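Section 13. Preparing a Room for a Moving Inventory

This section applies to households using the Grirnine Home Inventory Binder. Complete Section 11 (Choosing Your Categories) before you begin. The steps below are carried out one room at a time, and a room should be finished before the next is opened in the binder.

13.1 Before You Start

1. Remove one set of room sheets from the back pocket of the binder. Each set holds 19 sheets.
2. Write the name of the room at the top of every sheet you expect to use. Use the same name that appears on your floor plan.
3. Enter the name of the person responsible for the room. Two people may share a room, but only one signs.
4. Place the red divider in front of the first sheet. The divider stays there until the room has been signed off.

Note: Do not use pencil. Your mover may decline a claim that rests on a sheet that can be altered.

13.2 Large Items and Screens

Begin with items that cannot be packed by one person. These are entered on the white sheets, one line to an item.

1. Record the maker, the model and the serial number, if the item has one. On televisions and monitors, the serial number is usually printed on the back or on the underside of the stand.
2. Record the condition using the letter codes inside the front cover. Code D (damaged) must be followed by a short description of the damage.
3. State whether the item will travel with its stand attached. If the stand is to be removed, give it a line of its own and write the number of the parent item beside it.
4. Enter the replacement value in whole dollars.

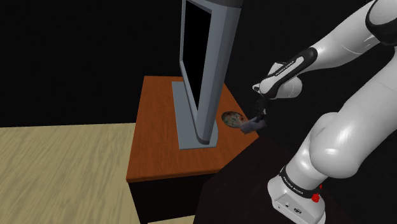

Figure 13-1. Monitor on its stand. Enter under Large Items.

CAUTION: A screen must not be laid flat for transport unless the maker's instructions allow it. Write UPRIGHT in the handling column and repeat the word on the carton.

If the original carton is available, enter its measurements in the last column. If it is not, leave the column blank and add the item to the Carton Request form. Requests sent to the Ullau depot before 3 p.m. are handled the same day. Requests for mirror cartons and wardrobe cartons are made on a separate form - see Section 16.

13.3 Small Electronics and Games

Small electronics are entered on the yellow sheets. They are the items most often left off an inventory, and the most common subject of a late claim.

1. Gather the items from each drawer, shelf and bag in the room. Check coat pockets and school bags as well.
2. Remove loose batteries and place them in the bag provided. Built-in batteries stay in place.
3. Take out any memory card or game cartridge and enter it on the line directly below the item it belongs to.
4. Keep each charger with its item. Fasten the cord with a paper tie, and write the line number on the tie.

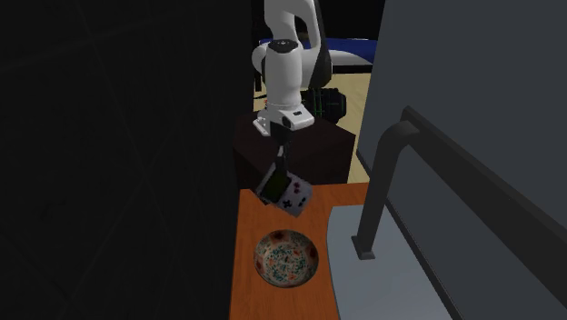 Figure 13-2. Handheld game console. Enter under Small Electronics.

Note: Items worth more than $459 should be moved to the High Value sheet, whatever their size. Draw a single line through the original entry and write HV in the margin. Do not erase or cover the entry.

Older equipment may have no value that can be looked up easily. In that case, enter the price you would expect to pay for one in similar condition, and write EST after the figure. Two estimates from different sellers are preferred. Copies may be kept in the Rendby sleeve at the back of the binder.

13.4 Kitchenware and Bowls

Kitchenware in daily use is entered last, on the evening before packing. The blue sheets allow for groups, so a set of matching plates takes one line. Mixed pieces are listed singly.

1. Write the material first, then the item: "porcelain, bowl" or "glass, pitcher."
2. Run a finger along the rim and the foot. Record any chip, however small.
3. Wrap each bowl on its own in two sheets of plain paper. Newsprint may leave marks on pale glazes.
4. Stand plates on edge in the carton. Nest bowls no more than three deep.

CAUTION: Do not pack cast iron in a carton that holds porcelain, even with a divider between them.

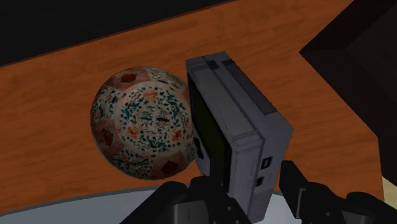 Montserrat Goicoechea writes that the limit of three is too generous for thin bowls, and that in her last move she lost the bottom one from two separate stacks. She now nests in pairs, with a folded towel beneath, and asks that the blue sheet carry a column for how many are in each stack. Until the sheet is revised, the stack count may be written in the Remarks column.

13.5 Signing Off the Room

1. Read the sheets aloud while a second person checks the cartons.
2. Rule off the unused lines on every sheet.
3. Sign and date the last sheet only.
4. Move the red divider to the next room.

Send the top copies to the Mahmoud office with your booking form. Keep the carbon copies in the binder, and carry the binder with you on the day of the move.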